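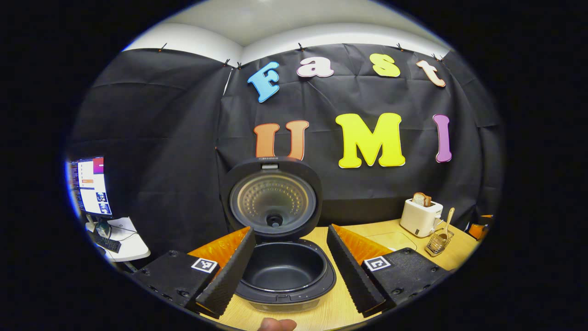

Attachment 1. Rice cooker with the lid open, on the table at the cloth corner, room 231.

Trustley Building Help Desk
Location: Flilstead, Sarmiento wing, room 231
Category: Small appliances / Room fittings
Opened by: Krystyna Bielecka
Assigned to: Konrad Wasilewska
Priority: Normal
Status: Closed
Subject: Rice cooker leaves water on the table, and I am worried for the black cloth behind it

Krystyna Bielecka wrote:

Good morning,

I would like to report a problem with the rice cooker in our room. It cooks the rice, but when I open the lid after cooking, water runs down from the inside of the lid and goes onto the table at the back. On two occasions the water was also at the bottom edge of the black cloth on the right side, the one with the coloured letters. I wiped it with a tea towel each time.

Also, during cooking there is more steam than before. It comes from the vent and also from the front, near the latch. I think the front should be closed and no steam should come from there, but please correct me if I am mistaken.

I have two questions. First, is the cooker safe to use? Second, is the cloth allowed to be so near? The lid opens almost straight up and the cloth is directly behind. I do not want mould on the cloth. It was a lot of work to hang it and to put up the letters.

I have attached one photo.

Thank you in advance,
Krystyna

Konrad Wasilewska wrote:

Hi Krystyna, thanks for the ticket and for the clear photo. I have a few questions before I come up.

How much rice and water do you put in? Do you wait before opening, or do you open when it clicks? Is the cooker plugged directly into the wall or into a power board? And when was the inner plate in the lid last taken out and washed?

Until I have seen it, please move the cooker to the front of the table when it is cooking, away from the cloth. If the cord does not reach, please do not use an extension. Leave it off until I come.

Konrad

Krystyna Bielecka wrote:

Dear Konrad,

I answer in the same order.

We use three cups of rice and fill the water to the line for three. On some occasions it is four cups, when the afternoon people also eat.

I open when it clicks. I did not know that one should wait.

It is plugged into a power board which lies on the floor under the table. The kettle is on the same power board. We do not use them together, normally.

About the inner plate, I must say I did not know that it can be removed. I have always cleaned it in place with a damp cloth. I asked Jirayu Boonyarit, who used the room before us, and he says it was like this when he came also. So I believe it was never taken out in my time and possibly not in his.

The cord reaches to the middle of the table but not to the front. I have therefore switched it off and we bring bread today.

Best regards,
Krystyna

Konrad Wasilewska wrote:

Thanks, that helps a lot. Bread is a good plan for today.

My first guess is the inner plate and the seal. If starch builds up behind the plate, the seal does not sit flat and steam leaves at the front. Opening straight at the click will also give you plenty of water on the lid, whatever condition the seal is in. Some condensation is normal. It should run back to the collecting channel at the rear and not over the edge.

I will come up after lunch with Zuzanna, who looks after the room fittings. She can check the cloth while I check the cooker.

Konrad

Log entry, Konrad Wasilewska, site visit, 2 p.m.

Cooker unplugged, cold, lid opened. Hinge moves freely and the lid stays up by itself. Latch closes with a firm click.

Inner plate removed. It was stiff and I had to work it gently from side to side. Behind it, a dry layer of starch on most of the lower half, thicker near the vent. Vent fitting pulled out, same situation inside. The small flap in the vent did not move at all before washing.

Seal: soft, no cracks, but one part was folded inwards and had taken this shape.

Collecting channel at the back: blocked with one grain of rice and what I believe is old glue from a price sticker. This explains why the water went over the back edge and onto the table.

Washed the plate, vent and seal in warm water with dish soap. Left the seal to soak for 15 minutes and then laid it flat on a tea towel. Cleaned the channel with a cotton bud. All parts dried and put back.

Cord and plug: no damage, no brown marks. Tested and tagged. The tag is on the cord near the plug.

Power board: removed. It had no overload switch and it was lying on the floor where water could drip. I took it with me for disposal. There is a double wall outlet on the left side of the corner, behind the cloth, which I suppose everybody had forgotten.

Log entry, Zuzanna Ostrowski, same visit

Checked the two black cloths and the clips. All the clips hold well. The right cloth is dry today. At the bottom edge, behind the cooker, I felt one stiff place the size of a hand, probably from starchy water which dried there. No smell and no spots. I brushed it and it came off partly. It can be washed when the cloth is taken down next time, it is not urgent.

The creases in the cloth are only from folding, they are not from the steam. I mention it because Krystyna asked me in the room.

Letters are all firmly attached. I pulled a little on each corner. The orange U is the one nearest to the cooker lid, and its lower edge was not loose either.

The two cloths do not meet completely in the corner, there is a narrow gap where one can see the wall. This is useful for us. I can bring the cord through there to the wall outlet without cutting anything.

My recommendation is that the cooker does not stand directly against the cloth during cooking. I measured the room on the left side of the table, from the window frame to the first clip, and there is 1690 mm of free wall. A small trolley would fit there.

Krystyna Bielecka wrote:

Dear Konrad and Zuzanna,

Thank you very much for coming so quickly, and also for showing me how to take out the plate. I was a little ashamed when I saw the back side of it. I have told everyone in the room.

I have one more question about the trolley. Should I order it myself, or does it go through you? Blandine Bailly from our office says there is a budget for kitchen things but not for furniture, and a trolley is perhaps both.

Also, may I cook today, or should I wait for the trolley?

Krystyna

Konrad Wasilewska wrote:

You may cook today. Please use the wall outlet only, and put the cooker as far forward as the cord allows. Wait ten minutes after the click, then open the lid slowly so the water goes into the channel.

Trolley goes through us. We have one from Trekero in the store room, 600 mm wide, with a lip around the top so nothing slides off. It was bought for another room and was not collected. Blandine does not have to decide which budget it belongs to.

Konrad

Krystyna Bielecka wrote:

Result of the first cooking: three cups, water to the line, ten minutes of waiting. Steam came only from the vent. When I opened, there was water on the plate as before, but it ran to the back and stayed in the channel. The table was dry. I put a sheet of kitchen paper behind the cooker to be certain, and the paper was dry also.

Result of the second cooking, four cups: almost the same, but there were a few drops on the kitchen paper, on the right side. I think I had opened the lid too fast. The rice was a little harder on the top than I like. I do not know if this has a connection with the seal or if I measured the water badly.

Konrad Wasilewska wrote:

A few drops with four cups is fine. The harder rice on top is more likely the water, as less of it was escaping and coming back in odd places before. Try a little over the line and see. If the front starts to steam again, reopen this ticket and I will order a new seal. The old one was folded for a long time and may want to go back to this shape.

Trolley was delivered at 4 p.m. and stands at the left wall. Zuzanna led the cord past the corner gap and fixed it with two cable clips.

Care notes left in the room, on a card inside the drawer:

Take out the inner plate after each day of use and wash it. It pulls towards you.
Take out the vent and rinse it once a week. The little flap must move.
Empty the channel at the back.
Do not put the kettle and the cooker on one outlet with an adaptor.
Cook on the trolley. For serving, the cooker can stand on the table, unplugged.

Krystyna Bielecka wrote:

We have now cooked on the trolley for one week with no water on the table and no steam at the front. From my side the ticket can be closed. Jirayu asks if the card can be copied for the room downstairs, where they have a similar cooker and the same habit of opening at the click.

Konrad Wasilewska wrote:

Yes, please copy it. Cloth to be washed in April when it comes down, Zuzanna has put it on her list. Closing.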